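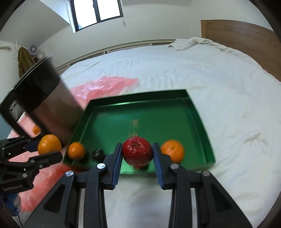 4. Where the eating happens

4.1 The table and its rivals

When we first sat down to plan this study, we took it for granted that the kitchen table would be at the center of it. Our diary booklets were even laid out that way, with a large box for "meals at the table" and a much smaller one, squeezed in at the bottom of the page, for "other." By the end of the first week the small box was overflowing, with people writing up the margins and onto the back cover, and we had to send out new booklets with the two boxes made the same size. We mention this partly to explain why the first week of diaries has been left out of the tables in Section 3, and partly because it taught us something about our own habits of mind before we had read a single entry properly.

The 400 households that kept diaries for us live in small apartments in Comine, Widerano and Midtbø, and most of them own a table of some kind. What they use it for is another matter. Tables in our diaries hold sewing machines, homework, mail, seedlings, a fish tank, and in one home in Widerano a model railroad that had been "almost finished" for the whole length of the study. Food goes to the table when there is a meal that everybody sits down to, and for the rest of the day it goes wherever there is room and wherever the people are. A woman in Midtbø wrote that her family had supper at the table and "lived on the bed" the rest of the evening, and we have borrowed her phrase many times since, in conversation if not in print.

Earlier writing on home eating tends to treat this sort of thing as a falling away from something better. The family used to gather, the story goes, and now it scatters. We understand the worry, and several of the older people we talked with shared it warmly and at length. But the diaries don't show people scattering so much as gathering in a different place. In the homes with only one bedroom, the bed is the largest soft surface in the apartment and often the warmest, and in November, when the second round of diaries was kept, it was where parents and children ended up together with a bowl of something between them.

4.2 What people carry to the bed, and on what

We asked in the home visits, of which there were 40, for people to tell us what they would and would not eat in a bedroom. We had expected the answers to be about smell, and some were (fried fish had no friends at all), but the more usual concern was what the food would do to the bedding. Crumbs came up over and over again. So did juice, chocolate, and anything in a sauce. Bread was allowed in some homes and firmly banned in others, and there were couples who had plainly never agreed on it and who used our visit to go over the matter one more time.

Fruit was the food that people were most relaxed about. It came up as allowed even in homes with otherwise strict rules, and when we asked what made fruit different, people talked about it as clean food, or as food that comes in its own wrapper. An apple could be carried anywhere. Grapes and other small fruits were thought of as a little more risky, owing to their habit of rolling, and this is where trays and covers came in. Wenche Eide, who did most of the visits in Midtbø, kept a list of the things people put between the food and the bedding, and it grew to include metal trays, bath towels, a cookie sheet, old tablecloths, the lid of a storage box, newspapers, a folded raincoat, and plastic sheeting of every color. The tablecloths pleased her especially. In more than one home the cloth had long ago left the table and moved to the bedroom for good, and the family still called it the tablecloth without seeming to hear anything odd in the word.

Plastic sheeting deserves a few words of its own. It is cheap, it can be wiped down or shaken out of a window, and it folds up small enough to go under a mattress. In Comine it was sold by the yard at the weekly market, and people there had firm opinions about thickness. Thin sheeting creases and the creases catch crumbs. Thick sheeting lies better but is noisy, and a father who liked a late snack told us that he had gone back to a towel for the sake of his wife's sleep. People also spoke about color with more feeling than we had looked for. Bright sheets were for children and for parties, clear ones were for painting and repairs and were felt to be a little sad under food.

Figure 4. Small fruits on a pink plastic sheet spread over a bed with a white duvet.

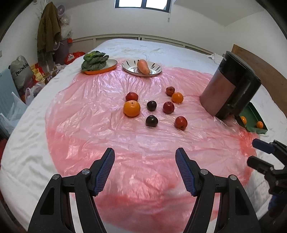 There is also the question of who lays the cover down, and here the diaries and the visits told us rather different things. In the diaries, where one person usually wrote for the whole household, the cover simply appears: "put the sheet down, had pears." In the visits, with several people in the room and all of them willing to talk, it became clear that this was a job like any other, that it belonged to someone, and that it was noticed mainly when it hadn't been done. Children as young as six had been given the task in some homes and took it very seriously. One boy in Comine showed us how the corners had to be pulled out before anyone was allowed to sit, and he made his grandmother get up so he could do it right.

We would put this next to what has been written about setting the table, which has long been studied as a small daily lesson in order and in looking after others. Laying a cover on a bed seems to us to do much of the same work. It marks the start of eating, it says where the food may go and where it may not, and it gives a young child something to be in charge of. The main difference we could find is in how people speak about it. Setting the table was described to us with some pride, while the bed cover was often brought up with a laugh or a lowered voice, as if the visitor might think less of the household. Irfan Jadoon found early on that if he spoke first about eating in bed in his own childhood home, the laughter became easier and the interviews a good deal longer. We adopted this as our usual way of starting, and readers may want to keep it in mind when they compare our visits with studies that worked from a fixed list of questions.

4.3 Time of day

The hours at which food is carried to the bedroom follow a pattern that was steady across all three towns. There is a small rise in the morning, mostly drinks and mostly on days off, then very little until late afternoon, and then a long, slow climb that reaches its height after supper. We had wondered whether the evening climb would simply follow the television, but homes with no screen in the bedroom showed it too. People described the time after supper as the part of the day when nothing else was being asked of them, and the food that went with it was light and slow to eat, the kind that can be peeled or picked at while somebody talks.

Wednesday stood out in the Widerano diaries, with far more entries from the bedroom than on any other weekday, and we spent longer than we should have looking for a clever reason. The town's schools let out early on that day. The children came home hungry in the middle of the afternoon, the table had not been cleared, and the fruit went to the bed. Once we took the school hours into account, Widerano looked very much like the other two places.

4.4 Some limits

We wrote to 600 households and 400 kept the diary through to the end, and we know little about those who did not. It may be that people with strong feelings against eating outside the kitchen found the booklets tiresome, or even a bit insulting, and gave up on them. A smaller set of booklets from Jiteo reached us too late and too water-damaged to be used, which we regret very much, as the apartments there are the smallest of all and the few pages we could read were full of life. We also relied on people's own sense of what counted as a bedroom. In a one-room home the word has no clear meaning, and some diary keepers solved this by writing "the bed" and others by writing "everywhere."

Lastly, our visits were made by appointment, and homes are tidied for visitors. Several hosts had cleared the table for us and set out cups, and it was only when the talk had gone on for a good while that somebody would get up, go into the next room, and come back with the cover folded under one arm to show us how it was done. The next section takes up what these households told us about storing fruit, and how the size of the refrigerator shapes what is bought in the first place.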